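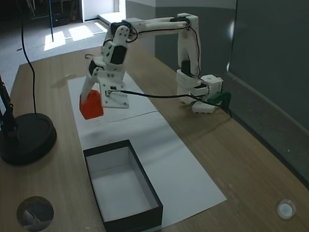

Easter thread time! I've been wanting to write this one all through Lent. It's about how two families' Easters got mixed together on our street, and the stories behind the parts people always ask me about.

First, the date. Easter moves every year – the old rule is the first Sunday after the first full moon of spring (a church-calendar moon, so it won't always match the one out your window). Good Friday landed on 4/3/26 this time, so everything felt early and the grass was still soggy.

I grew up with Ghanaian Easter. My grandmother never let us wear anything bright on Good Friday. Black, or dark red, or that deep brown cloth she kept folded in tissue. Lots of Ghanaian churches still do it, and walking in to a whole room of dark cloth gives me goosebumps every single year.

Then Sunday morning comes and it's all WHITE. White lace, white headwraps, little boys in white shirts already covered in something. If you've never seen a church go from one to the other in two days, please find one and go. They will feed you.

Bernice Mahama leads the singing at ours and she starts the first hymn with no organ, just her. The drums wait. When they finally come in, the people in the back row are on their feet before the rest of us have found our handkerchiefs!

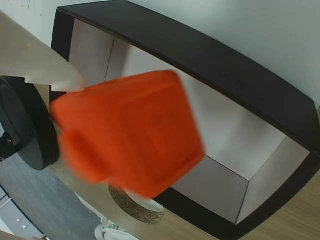
And the handkerchiefs matter, by the way. White ones, waved overhead while you dance your way up to the offering. I forgot mine this year and Akua Essien handed me a paper napkin from Lallemico (the bakery on the corner). I waved that napkin with my whole heart.

OK, now the other half. Lovisa Engebretsen moved in across from us and brought Norwegian Easter with her, and I had no idea what I was in for. Crime novels! In Norway people read murder mysteries over Easter. It's a whole thing, it has its own word, påskekrim.

The story behind it is so good. Back in 1923 two young Norwegian writers had a book coming out about a train robbery, and the ad for it ran on the front page looking like a real headline. Readers thought the Bergen train had been robbed. The book took off, and people have been reading crime at Easter ever since.

Lovisa also does oranges. You eat them outside, ideally up at a cabin in the snow with your face in the sun. We have no cabin and no snow, so we sat on her back steps in our coats with a bag from Asante, peeling and arguing over who killed the lawyer in chapter two.

(It was the sister. I said so on page 18 and I'd like that noted.)

Easter Monday is where it all comes together. In Ghana that's picnic day – music, football, games, everybody outside. My cousin Adom Abugri swears by the trip up to Kwahu, where people jump off the mountain with paragliders over the holiday weekend. I have seen his videos. I will be staying on the ground with the jollof.
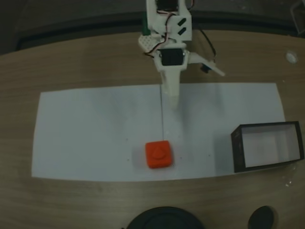

Issue 13

Quick break to say that a longer version of these posts is going in Faletitz, our neighborhood zine, with Yayra Tetteh's recipes. They print 300 copies and leave a stack at Lallemico, so grab one if you're close by.

Back to the picnic! Yayra made kelewele, which is ripe plantain cut small, tossed with ginger and hot pepper, and fried. She used the very ripe ones, nearly black. Lovisa ate hers with orange slices and I made fun of her, and then I tried it, and wow. Please try it.

The kids did an egg roll down the slope behind Numar Street. Egg rolling is old, people have done it in England and Scotland for centuries, and one explanation is that it stands for the stone rolling away from the tomb. Ours was mostly yelling. The winning egg went into the creek.

A few people asked if mixing customs waters them down. I don't feel that at all! I kept my Friday quiet and dark the way my grandmother taught me, and I understood it better after trying to explain it to Lovisa over the fence.

Next up in April I want to do Orthodox Easter, which is a week later this year, with the red eggs you knock together and the midnight candles. If your family does it, tell me who wins the egg fights and whether anybody cheats with a wooden one.

Also taking påskekrim suggestions for next year. Nothing with dogs getting hurt, please. Trains are very welcome.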